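Forum Verwaltung und Beschaffung
Bereich: Anlagenbuchhaltung, Inventar, Aussonderung
Thema: Kleininventar unterhalb der internen Wertgrenze – erfassen oder nicht?

Liegenschaften_Statau
Verfasst: Mittwoch, 19. August 2020

Sehr geehrte Kolleginnen und Kollegen,

unser Zweckverband in Statau überarbeitet derzeit die Inventarordnung. Die geltende Fassung verlangt, dass jeder bewegliche Gegenstand mit einer Nutzungsdauer von mehr als einem Jahr ein Etikett erhält und im Bestandsverzeichnis geführt wird. Das betrifft Schreibtische und Drucker ebenso wie Briefablagen, Garderobenhaken und Auszüge für die Teeküche.

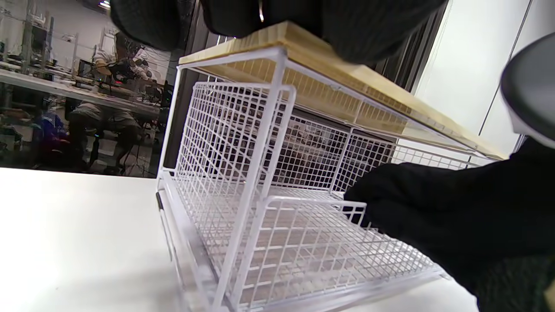
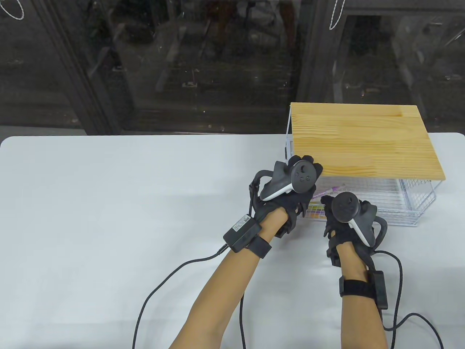
Bild 1: Gitterauszug mit Deckplatte aus Bambus. Bild 2: weißer Tisch vor dunkler Glasfront.

Das Bestandsverzeichnis umfasst gegenwärtig 3380 Positionen. Bei der letzten körperlichen Aufnahme im Juli blieben 53 davon ungeklärt, ganz überwiegend Gegenstände von geringem Wert. Die Klärung hat mehr Arbeitszeit gebunden als die Aufnahme der gesamten technischen Ausstattung. Der Entwurf der neuen Ordnung sieht daher eine interne Wertgrenze von 85 Euro brutto vor. Gegenstände darunter würden unmittelbar als Verbrauch gebucht und weder etikettiert noch gezählt.

Ich bitte um Erfahrungsberichte zu folgenden Punkten:

1. Besteht in Ihrem Haus eine vergleichbare Grenze, und wie wird sie begründet?
2. Wie verfahren Sie mit Gegenständen, die in größerer Stückzahl beschafft werden und einzeln unter der Grenze liegen?
3. Werden Altbestände bei Einführung der Grenze in einem Zug ausgebucht?

Für Hinweise danke ich im Voraus.

Kaemmerei_Nord
Antwort #1

Eine interne Grenze ist aus unserer Sicht zweckmäßig. Wir arbeiten seit mehreren Jahren damit und haben gegenüber der Rechnungsprüfung bislang keine Beanstandung zu verzeichnen. Maßgeblich war, dass die Regelung schriftlich vorliegt, von der Leitung gezeichnet ist und einheitlich angewendet wird. Eine nur mündlich gepflegte Übung würde ich nicht empfehlen.

Zu Punkt 3: Wir haben die Altbestände auslaufen lassen. Vorhandene Etiketten blieben am Gegenstand, im Verzeichnis wurde lediglich ein Sperrvermerk gesetzt. Bei Aussonderung wird die Position ohne weiteres Formular gelöscht.

Pruefdienst_KD
Antwort #2

Ich möchte der Darstellung in #1 teilweise widersprechen. Das Auslaufenlassen führt zu einem Verzeichnis, in dem gleichartige Gegenstände je nach Anschaffungsjahr unterschiedlich behandelt werden. Wer den Bestand nach einigen Jahren prüft, kann nicht mehr erkennen, ob ein Gegenstand ohne Etikett unter die Grenze fällt oder schlicht nie erfasst wurde. Aus Sicht der Prüfung ist ein klarer Schnitt zu einem Stichtag vorzuziehen, dokumentiert durch eine Liste, die der Jahresrechnung beigefügt wird.

Ferner bitte ich, zwei Fragen auseinanderzuhalten, die in der Praxis gern vermengt werden. Die buchhalterische Behandlung betrifft den Wertansatz. Die Inventarisierung im engeren Sinne dient dem Nachweis des Verbleibs. Ein Gegenstand kann als Verbrauch gebucht und dennoch in einer einfachen Bestandsliste geführt werden, etwa bei Diensttelefonen oder Schließmitteln.

Liegenschaften_Statau
Antwort #3

Vielen Dank für beide Beiträge. Die Trennung von Wertansatz und Verbleibsnachweis ist im Entwurf bislang nicht sauber abgebildet, das werde ich aufnehmen.

Zur Ergänzung: Wir führen den Bestand in Jovurine, Modul Inventar. Das Programm kennt nach meinem Stand keinen Sperrvermerk für einzelne Positionen, nur den Status »aktiv« und den Status »abgegangen«. Ein Auslaufenlassen nach dem Muster von #1 wäre demnach nur über das Bemerkungsfeld möglich.

IT_Fachverfahren
Antwort #4

Zu Jovurine: Der Sperrvermerk ist vorhanden, muss jedoch in der Mandantenkonfiguration freigeschaltet werden (Stammdaten – Statuskennzeichen – Erweiterte Liste). Danach steht er in der Einzelmaske zur Verfügung, in der Sammelbearbeitung leider nicht. Bei einem Bestand Ihrer Größe wäre die Einzelpflege nicht vertretbar.

Für den Stichtagsschnitt eignet sich der Massenabgang. Hierzu wird eine Auswahl nach Anschaffungswert gebildet, als Datei ausgegeben, fachlich geprüft und wieder eingelesen. Bitte beachten Sie, dass der Filter auf den Nettowert zugreift, sofern das Haus vorsteuerabzugsberechtigt angelegt ist. Ihr Entwurf nennt einen Bruttowert. Diese Abweichung sollte vor dem Lauf bereinigt werden, andernfalls werden Positionen knapp oberhalb der Grenze mit ausgebucht.

Schulverwaltung_Mitte
Antwort #5

Aus dem Bereich der Schulträgerschaft gestatte ich mir eine abweichende Stellungnahme. Eine Grenze in der genannten Höhe halten wir für zu hoch. An unseren Standorten liegt ein erheblicher Teil der beweglichen Ausstattung darunter: Stühle, Regaleinsätze, Wandtafelzubehör, Verlängerungen, Ablagekörbe. Würde dieser Teil aus dem Nachweis fallen, hätten wir bei Umzügen und Raumwechseln keine Grundlage mehr, um Fehlbestände festzustellen und Nachbeschaffungen zu begründen.

Wir haben vor einiger Zeit 300 gleichartige Stühle bei der Firma Kohlhase beschafft. Der einzelne Stuhl lag unter jeder denkbaren Grenze, die Gesamtmaßnahme war gleichwohl haushaltsrelevant. Erfasst wurde sie als Sammelposition je Gebäude, ohne Einzeletikett. Das hat sich bewährt und beantwortet möglicherweise Ihren Punkt 2.

Kaemmerei_Nord
Antwort #6

Die Sammelposition ist ein gangbarer Weg, sie verlagert den Aufwand jedoch. Sobald Stühle zwischen Gebäuden wandern, stimmt keine der Sammelpositionen mehr, und die Differenz wird erst bei der nächsten Aufnahme sichtbar. In unserem Haus wurden aus diesem Grund sämtliche Sammelpositionen unterhalb der Grenze aufgelöst. Der Verwaltungsaufwand steht dort in keinem Verhältnis zum Restwert.

Dass die Nachbeschaffung ohne Bestandsnachweis nicht begründet werden könne, teile ich nicht. Ein begründeter Bedarf ergibt sich aus der Belegung der Räume.

Schulverwaltung_Mitte
Antwort #7

Hier besteht offenkundig eine unterschiedliche Ausgangslage. Ein Verwaltungsgebäude mit fester Raumzuordnung ist mit einem Schulstandort nicht zu vergleichen. Ich halte daran fest, dass eine pauschale Grenze ohne Ausnahmen nach Gegenstandsgruppen in unserem Bereich nicht tragfähig ist.

Beschaffung_Ostkreis
Antwort #8

Ein Hinweis zu den Etiketten, der in der Diskussion noch fehlt. Auf Drahtware, Gitterkörben und ähnlichen Teilen haften die üblichen Folienetiketten erfahrungsgemäß schlecht, da die Klebefläche zu klein ist. Wir haben die Ausführung von Corkora mit Umlauflasche erprobt. Die Lasche hält, der Stückpreis liegt allerdings deutlich über dem der einfachen Folie. Bei unbehandelten Holz- und Bambusflächen empfiehlt sich das Anbringen an der Unterseite, sonst bleibt beim Ablösen ein Rand zurück.

Auch dies spricht nach meiner Auffassung für eine Wertgrenze. Wenn das Etikett samt Anbringung und Erfassung einen spürbaren Anteil des Anschaffungspreises ausmacht, ist die Maßnahme nicht wirtschaftlich.

Pruefdienst_KD
Antwort #9

Zur Vermittlung zwischen #6 und #7: Eine Wertgrenze mit Positivliste ist zulässig und verbreitet. In die Liste gehören Gegenstände, die trotz geringen Werts nachgewiesen werden sollen. Üblich sind Schließmittel, Datenträger, Messgeräte mit Prüfpflicht sowie ortsveränderliche elektrische Betriebsmittel, letztere schon wegen der wiederkehrenden Prüfung. Ein Schulträger mag Stühle ergänzen, ein Zweckverband wird darauf verzichten können.

Die Liste sollte als Anlage zur Inventarordnung geführt werden, damit sie ohne Änderung der Ordnung selbst fortgeschrieben werden kann.

Liegenschaften_Statau
Antwort #10

Ich danke für die sachliche Erörterung. Für unser Haus werde ich der Leitung folgende Fassung vorlegen:

– Wertgrenze wie im Entwurf, jedoch einheitlich auf Nettobasis bezogen und im Text so bezeichnet
– Positivliste als Anlage, zunächst mit Schließmitteln, Datenträgern und ortsveränderlichen elektrischen Betriebsmitteln
– Massenabgang zum Stichtag, Liste als Anlage zur Jahresrechnung
– keine Sammelpositionen unterhalb der Grenze

Die Einrichtungsgegenstände der Teeküchen und Besprechungsräume entfallen damit vollständig aus dem Verzeichnis. Offen ist noch, ob die vorhandenen Etiketten entfernt werden müssen oder am Gegenstand verbleiben dürfen.

Kaemmerei_Nord
Antwort #11

Verbleiben dürfen sie. Wir haben von einer Entfernung abgesehen und die Nummernkreise lediglich für eine Neuvergabe gesperrt.

Pruefdienst_KD
Antwort #12

Dem kann ich mich nur eingeschränkt anschließen. Bei Verkauf oder unentgeltlicher Abgabe an Dritte ist das Etikett in jedem Fall zu entfernen oder unkenntlich zu machen. Im laufenden Betrieb bestehen keine Bedenken, sofern die Sperrung des Nummernkreises dokumentiert ist.

IT_Fachverfahren
Antwort #13

Die Sperrung des Nummernkreises erfolgt in Jovurine nicht automatisch mit dem Massenabgang. Bitte vor dem Lauf unter Stammdaten – Nummernvergabe das Kennzeichen »Wiederverwendung ausgeschlossen« setzen. Eine nachträgliche Setzung wirkt nur auf künftige Abgänge.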